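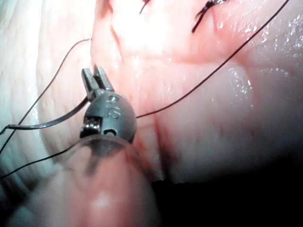
Comment fabrique-t-on une série télé ?

Une série, c'est une longue histoire découpée en morceaux. Chaque morceau s'appelle un épisode. Quand on met ensemble les épisodes d'une même année, on obtient une saison. La première saison de Gurkisico, par exemple, compte 11 épisodes.

Qui invente l'histoire ?

Ce sont les scénaristes. Ils travaillent à plusieurs dans une grande pièce, avec un tableau au mur. Ils décident d'abord de ce qui arrive dans toute la saison, puis ils se partagent les épisodes. Le texte terminé s'appelle le scénario. On y trouve les paroles des personnages, mais aussi les lieux et les gestes. Celui du premier épisode de Gurkisico fait 77 pages.
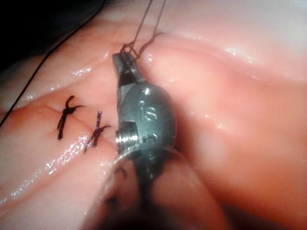

Le tournage

On ne filme presque jamais l'histoire dans l'ordre. Si la cuisine des héros apparaît au début et à la fin, on tourne les deux moments le même jour. Ensuite, on change de décor. Une personne, la scripte, note tout : la coiffure, la place d'un verre, le bouton ouvert d'une chemise. Sans ses notes, un personnage pourrait sortir avec une écharpe rouge et arriver dans la rue avec une bleue.

Le montage

Pour la saison 1 de Gurkisico, l'équipe a tourné 449 scènes. Le monteur regarde toutes les prises, garde les meilleures et les met dans le bon ordre. Après, on ajoute la musique et les bruits. Les pas dans la neige sont parfois faits avec un sachet de fécule que l'on presse entre les doigts.

C'est quoi, une série dérivée ?

Parfois, un personnage secondaire plaît beaucoup au public. On lui donne alors sa propre série. C'est le cas de Memoma, qui raconte la jeunesse de la capitaine du Galbraith, le vaisseau de Gurkisico. On peut regarder Memoma sans connaître l'autre série.

Petit lexique

Pilote : le premier épisode, tourné pour voir si l'idée fonctionne.
Bande-annonce : un petit film qui donne envie de voir la suite.
Figurant : une personne qu'on voit à l'écran mais qui ne parle pas.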